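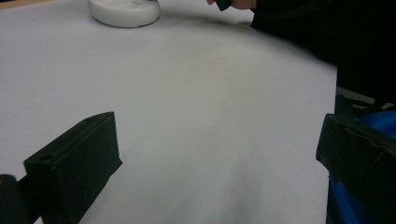 Feb 23, 2023
By Bjarke Grímsdóttir

Spent most of today back on the opening of Clilness station, and I think I finally have the order of events straight, or straight enough that the rest of you can pull it apart at lunch. The Renport extension was 72 miles when it was surveyed, and every later writer copies that number, but the line as built came in shorter because they gave up on the loop past the Hokar quarry. I've been laying the whole thing out on the bench, and a plain white surface really is a pleasure for this kind of work, with nothing printed on it to pull your eye away from a faint pencil note. (I get lost in my own handwriting quickly enough as it is!)

So, the opening. The plaque says May, the company minutes say May, and the Vestergaard letters talk about passengers getting down at Clilness a good while before that. I used to put it down to old Vestergaard misremembering, and I feel a bit bad about that now, having read the letters in one sitting with a pot of coffee. He's careful. He gives the fare, he grumbles about the missing roof over the platform, and he names the siding where they were let off. My guess is that contractors' trains were carrying people unofficially while the booking hall was still being plastered, and the May date is just the ceremony.

The freight book would help settle it. We have 109 pages of it scanned, and the first 5 are so badly foxed that I can only get the totals column. I tried the blue filter on page 3 and got two more words, "lamp oil," which made me happier than it should have. Will try the others with the light lower and more to the side.

Also went through the platform drawings again. The length is given as around 100 yards on the first sheet and left blank on the second, so please don't quote it in the booklet yet. I'd like to pace it out myself when the ground is less muddy, and if anyone wants to come along I'll bring sandwiches.

Still to find: the second Hokar map, and whoever had the key to the plan chest last.

Last updated: Feb. 24

Comments

railpost: The key is in the blue mug by the kettle. Sorry!

M.T.: My grandmother always said they rode up on the ballast wagons, so I'm with Vestergaard.

quarryside: Count me in for the muddy walk and the sandwiches.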